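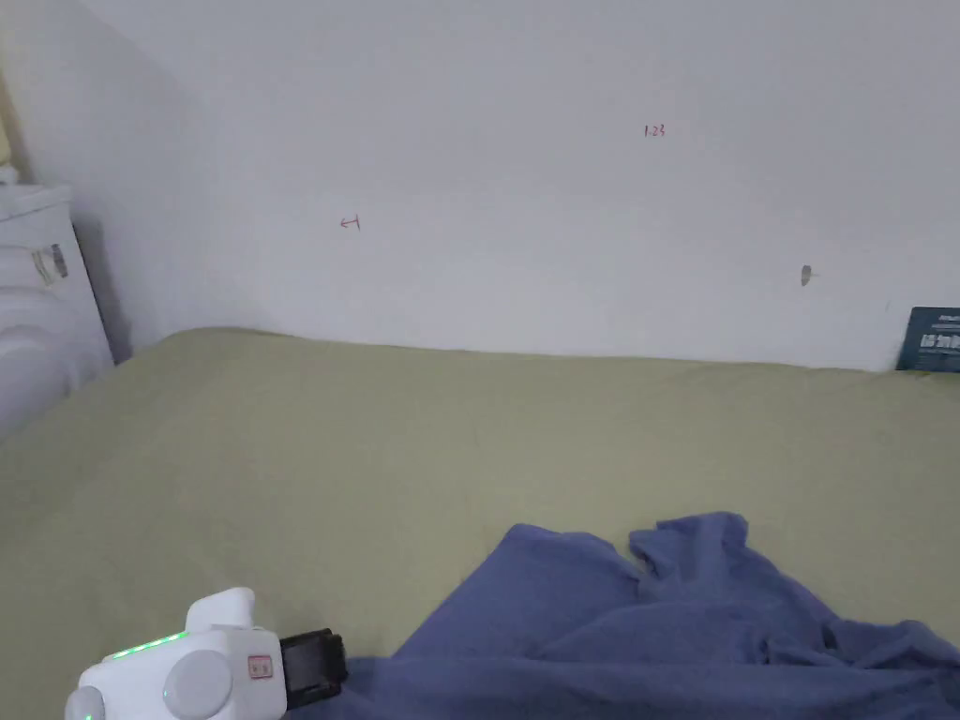 SLIDE 1 - Hello and who we are

Mic check. Wait for the back row, the doors stick.

Good evening, thanks for coming out on a Wednesday. Ellness Local History Group. Talk is the old school at Lininness and the memory days we did there with the juniors. Forty minutes if I don't ramble. Questions at the end please, tea after.

Say where the loos are.

SLIDE 2 - The school, quick version

Two rooms. Infants in one, everybody else in the other. Stove in the big room only.
91 on the roll at its fullest, and you've seen the size of the building!! Pause for that. Photo of the building is on the handout, page 2.
Log book survives, nearly all of it. Gap of 4 years in the middle, pages gone, no idea why. If anyone has them in a loft please own up tonight, no questions asked.
Closed when the new school opened at Fogh. Bus took them from the end of the lane.

(Don't get into the bus argument. Half the room was on that bus.)

SLIDE 3 - What's in the log book

Read out three or four, not all of them.
 - "Potato picking. Very few present."
 - the one about the inspector and the goat
 - snow entries, just the one word each day for a week
 - whooping cough, school shut, keep this one short

Point to make: the head wrote every day, tired, end of the afternoon, and mostly moaned about coal. No big national events in it at all until a peace tea is mentioned, and then it's mostly the buns.

Children loved the coal. Asked if we could do a graph of the coal. So they did a graph of the coal, it's on the side table.

SLIDE 4 - Things from home

Letter went out in April. Bring something old or something that belongs to somebody older than you, and find out one thing about it. That was the whole instruction.

What came in: button tins, a ration book, a darning mushroom, bedding, tea towels, a gas mask box with no gas mask, 2 flat irons (heavy, one dropped, floor survived).

Said to them at the start, cloth counts. Cloth is history. Who washed it, where it got dried, who mended it. Washday was a Monday and the log book has girls kept at home on Mondays over and over.

Ask the room: who remembers a mangle? Let them talk, two mins MAX. 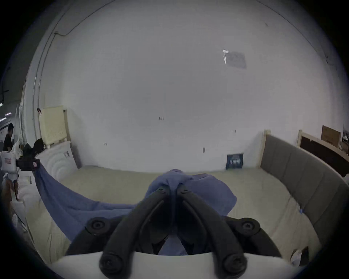
Blue cloth, held up against the wall.

SLIDE 5 - The visitors

43 children, two classes, so we split the day. Morning older ones, afternoon younger ones. Would do it the other way round next time, the little ones were flat by half past two.

Five former pupils came and sat at the small desks. Knees. Children interviewed them in pairs with questions they'd written themselvs.

Best questions:
 - were you ever hungry
 - what did the classroom smell like (wet coats, and the stove)
 - did you have a favourite and a not favourite teacher
 - what happened if you wrote with your left hand. Went very quiet for that one. Leave a moment here as well.

One visitor had not been back in the building since leaving. Found the peg. Same peg, number still painted on. Don't over-egg this, just say it.

SLIDE 6 - The map

Big map, hand drawn by the children, walks to school. Each visitor showed their route and the children inked it in.
Longest was from Gunia farm, over the top and down past the quarry. Both ways, every day, and home for dinner was out of the question so it was bread and a bottle of cold tea warmed up by the stove.
Three of the paths are not on any map now. Footpaths people may want to talk about this afterwards, good, send them to the table by the window.

CHECK the map is the right way up before we start, it wasn't at Fogh.

SLIDE 7 - What we got wrong

Only one recorder, so half the interviews are notes. Notes by eight year olds. Lovely but you can't always tell who said what.
Didn't label things on the way in. Spent a long evening matching button tins to families.
Booked the hall till 3, needed till 4.
Should of asked about permission for the recordings first, had to go back round with forms.

SLIDE 8 - What next

Log book is being typed up, slow going, handwriting changes with every new head. Typists wanted. Can be done at home.
Map goes up in the Ellness library when there's a wall free.
School would like to do it again with the next lot, on shops this time. If you ever worked in one, or just got sent to one with a list, see me at the tea urn.

SLIDE 9 - Thanks

The school, the visitors, everyone who lent things. Lent things are to be collected TONIGHT please, box by the door.
Raffle. Then questions.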